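From: Itziar Montoya
To: Groltholm Players list
Date: 14th April
Subject: Re: Autumn show, and where on earth do we do it

Fulgencio Mateos wrote:
> Has anyone heard back from Flolengate about the autumn?
> Also I still think Grelus is too long. I timed the second
> act at the read-through in March and it ran over 60 minutes
> with no set changes. Can we cut the letter scene?

Hi all,

Yes, I've heard back! Flolengate can give us the hall for two weekends, but they want the deposit (200 pounds, up from last year, grr) before they'll hold the dates. I'd say pay it. The other option was Villanueva and I really don't fancy hauling flats up those stairs again, my back has only just forgiven me.

We do need to think about lighting though, wherever we end up. I'm so used to a proper rig that plain house lights make me nervous, and Grelus has that long night scene.

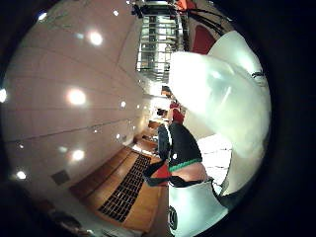
Recessed lights in the ceiling

If we can't dim in sections, I'd rather play the whole night scene with a couple of lamps on stands at the sides and let the audience use their imaginations (they're a clever lot). Could whoever has the old stands let me know if they still work? One had a dodgy leg.

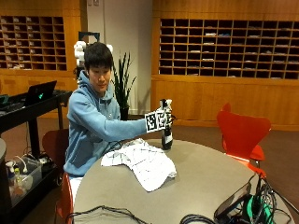 On the cuts, Fulgencio, please please not the letter scene! It's the only time the sister gets the stage to herself and it was lovely at the read-through. I'd lose the business with the postman instead, and most of the argument about the boat. By my reckoning that saves us some 10 minutes, and then if everybody picks up their cues a bit we're nearly there. I've marked up my script and can bring it along next time if you want to fight me over it.

Auditions: same format as before, bring a short piece or read from the script, either is fine. We're still short of men for act 2, so nag your brothers.

Itziar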